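Foro › Robótica casera y talleres compartidos › Pinzas y efectores finales
Tema: Pinza de mano con dedos impresos y almohadillas estriadas: agarre en carcasas ovaladas

ecarrillo_mec
Mensaje inicial

Abro tema propio porque en el hilo de Coner se estaba mezclando todo. Resumen del montaje para quien no venga de allí:

Pinza de mano de dos dedos, accionada con gatillo. Cuerpo de los dedos impreso en PETG, gris claro en un juego y blanco en otro tramo de bobina. Almohadillas en TPU magenta con estrías finas, inclinadas hacia dentro. Guía lineal Misumley de segunda mano, con algo de holgura lateral que todavía no he medido en condiciones. Cámara fija al mango, gran angular. La idea es grabar demostraciones a mano en el escritorio y pasarlas después al brazo, que sigue desmontado.

Apertura máxima útil: 110 mm. Masa del conjunto sin cable: 229 g. El gatillo tira de un cable con funda de freno de bicicleta y el retorno lo hace un muelle de compresión.

El objeto que me da guerra es el ratón. Una caja o un bote los cojo sin pensar, pero la carcasa del ratón es lisa, ovalada y cambia de sección a lo largo. Si entro con los dedos un poco adelantados, el punto de contacto cae donde la curva se cierra y el ratón gira sobre el eje que une las dos almohadillas.

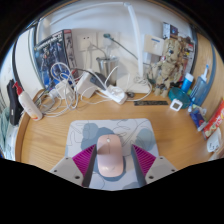
He probado tres cosas: apretar más, bajar el ángulo de la almohadilla y cambiar el relleno del TPU del 25 % a giroide del 12 %. Lo primero empeora el giro. Lo segundo ayuda en el ratón y perjudica en objetos planos. Con lo tercero noto mejora, pero no tengo números que lo respalden.

Preguntas concretas:
1. ¿Estrías horizontales, verticales o cruzadas para este tipo de superficie?
2. ¿Alguien ha medido cuánto cede el TPU 95A con pared de dos perímetros?
3. ¿Merece la pena un limitador de fuerza en el gatillo o es complicarse?

Eliseo Carrillo

tornillo_pasado

A la 1: depende de hacia dónde se te escapa. Si gira alrededor del eje de contacto, la orientación de la estría te da casi igual. Lo que necesitas es superficie de contacto, un parche más grande. Con dos puntos pequeños enfrentados no hay par resistente.

A la 3: sí, limitador. Un muelle en serie con el cable y listo.

s_moroz

No estoy de acuerdo con lo de que la orientación da igual. Con estría fina y material blando, cada cresta flexa por separado y el parche efectivo crece en la dirección de la cresta. Si las crestas van transversales al dedo, el parche se alarga en horizontal. Poco, pero se nota en el par. Lo comprobé con la pinza Nechyporuk que tenemos en el taller, cambiando solo la almohadilla.

Sobre la 2: lo que medí con dos perímetros y relleno bajo fue una deformación de 1,4 mm con la pinza cerrada sobre un cilindro rígido. No lo tomes como dato de ficha, era una báscula de cocina y un calibre.

Svyatoslav

ecarrillo_mec

Gracias a los dos. Svyatoslav, ¿con qué paso de estría?

s_moroz

1,2 mm entre crestas, 0,8 de profundidad. Por debajo de eso mi boquilla de 0,4 las funde entre sí.

nodo_errante

Pregunta tonta: ¿por qué no coges el ratón más atrás? La mano humana tampoco lo levanta por el centro. Si el centro de gravedad queda por debajo de la línea de contacto, el giro se corrige solo, como un péndulo. La pila suele ir en la parte trasera y ahí tienes casi toda la masa.

tornillo_pasado

Eso vale para levantar despacio. En cuanto mueve la pinza lateralmente el péndulo se pone a oscilar y la demostración queda inservible para entrenar nada. Además depende de dónde lleve la pila ese modelo concreto.

nodo_errante

Inservible es mucho decir. Si oscila en la demostración, oscilará en el brazo, y al menos los datos serán coherentes con lo que pasa.

ecarrillo_mec

He repetido con tres posiciones de entrada: por delante, hacia la mitad y por detrás de la mitad. Mismo escritorio, mismo ratón, la misma persona en el gatillo (yo). Total 50 agarres, repartidos de forma desigual porque paré la serie delantera en cuanto vi que no aportaba nada.

Adelante: gira casi siempre. Mitad: aguanta si subo en vertical y despacio. Atrás: aguanta, con la oscilación que decía tornillo_pasado, que se amortigua sola en poco más de un segundo.

Para la siguiente tanda fijo un protocolo: dedos abiertos, parada corta sobre la madera, entrada y cierre. La parada me sirve para sincronizar el vídeo con el encoder del gatillo, que va por otro puerto y arranca cuando le parece.
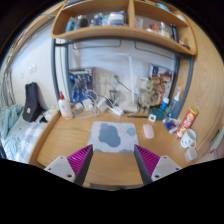 El desfase entre vídeo y encoder me sale de 117 ms, bastante constante dentro de una misma sesión y distinto entre sesiones. De momento lo corrijo a mano en el script de importación. Uso Clitau para el registro y no he encontrado la forma de que marque las dos fuentes con el mismo reloj.

lija_del_ocho

En Clitau se puede, pero tienes que sacar la marca de tiempo del microcontrolador y no de la llegada por USB. Por defecto te pone la de llegada. Mira el apartado de fuentes externas, está mal explicado: el campo se llama «origen» y en realidad es el reloj.

ecarrillo_mec

Confirmado, era eso. El desfase sigue existiendo pero ahora es fijo entre sesiones, así que es una constante y se acabó.

s_moroz

Una objeción al protocolo. Si siempre haces la parada en el mismo sitio antes de entrar, el modelo va a aprender la parada. Yo la recortaría al exportar, o variaría la altura y la posición.

ecarrillo_mec

La recorto. El script busca el primer descenso del encoder, retrocede medio segundo y tira lo anterior.

s_moroz

Entonces bien. Aun así, varía el punto de salida.

tornillo_pasado

Y varía también dónde está el ratón. Sobre alfombrilla y sobre madera no se comporta igual: en tela no patina cuando un dedo llega antes que el otro, y en madera sí. Con la holgura de la guía Misumley seguro que un dedo llega antes.

ecarrillo_mec

Cierto lo de la guía. El dedo izquierdo llega antes, lo veo en el vídeo. En madera el ratón se desplaza hasta que toca el otro dedo y se centra, así que casi me viene mejor. En tela se queda clavado y el primer dedo lo inclina.

He rehecho las almohadillas con el paso de Svyatoslav, 1,2 y 0,8, crestas transversales. Impresas de pie, sin soportes, a 25 mm/s. Los dos tornillos de cada placa los he pasado a M3 con inserto térmico, los autorroscantes ya bailaban después de tanto montar y desmontar.

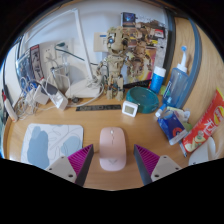 gradiente_roto

¿Qué ángulo de inclinación le das a la almohadilla respecto al cuerpo del dedo?

ecarrillo_mec

Doce grados en el juego actual. El anterior tenía dieciocho y en objetos bajos tocaba primero la punta, con lo que el cierre los empujaba contra la mesa. Con doce el apoyo es más repartido en la carcasa y todavía entra en cajas pequeñas.

gradiente_roto

Gracias. Yo estaba en veinte y me pasa justo lo de la punta. ¿Subes los STL?

ecarrillo_mec

Cuando cierre la versión del limitador. He montado el muelle en serie que decía tornillo_pasado y falta elegir la constante. Con el que tengo ahora el recorrido del gatillo se alarga demasiado y acabo con el dedo índice contra el mango antes de llegar a cierre completo.

tornillo_pasado

Precárgalo. Tope mecánico y arandelas hasta que empiece a ceder justo por encima de la fuerza que necesitas. Sin precarga estás gastando recorrido desde el primer milímetro.

nodo_errante

Sigo pensando que el limitador sobra si coges desde atrás. Tú mismo has dicho que aguanta.

tornillo_pasado

Aguanta ese ratón. Prueba con un vaso de plástico.

ecarrillo_mec

Lo pruebo con precarga y con vaso. Si para mayo no he colgado los STL, recordádmelo en este mismo hilo, que los privados no los miro. Pendiente también medir la holgura de la guía con reloj comparador; si alguien tiene uno con base magnética que me preste, pago los portes.

lija_del_ocho

Te mando el mío. Escríbeme al correo del perfil, que aquí tampoco miro los privados.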